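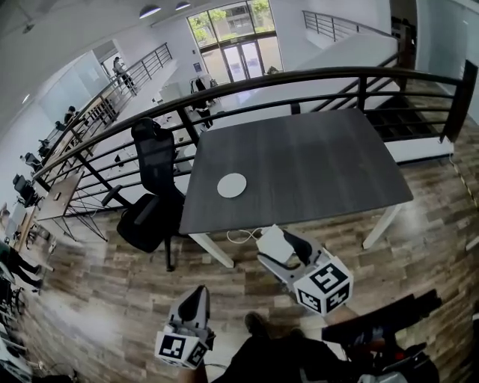

Desk and mesh-back chair on the mezzanine, beside the curved railing.

Mezzanines get furnished last, usually with whatever is left over. I think that is a planning error. When Prodinstead moved into its two-story office, the upper level was treated as overflow: one dark table, one chair, power by whatever route the cable could find.

The table is adequate. Splayed legs resist racking better than straight ones, at some cost in foot clearance. The cable is the weak part. A line run over laminate planking near a stair will be stepped on, and tape only postpones the damage. A floor box costs $400 installed, and I would pay it before buying a second desk.

Seating position matters more than the chair model. With its back to an open railing, a chair takes noise from the lower floor directly behind the head. Turning the desk costs nothing. Two people can do it in 14 minutes, including the cable, and it should be tried before anyone orders acoustic panels.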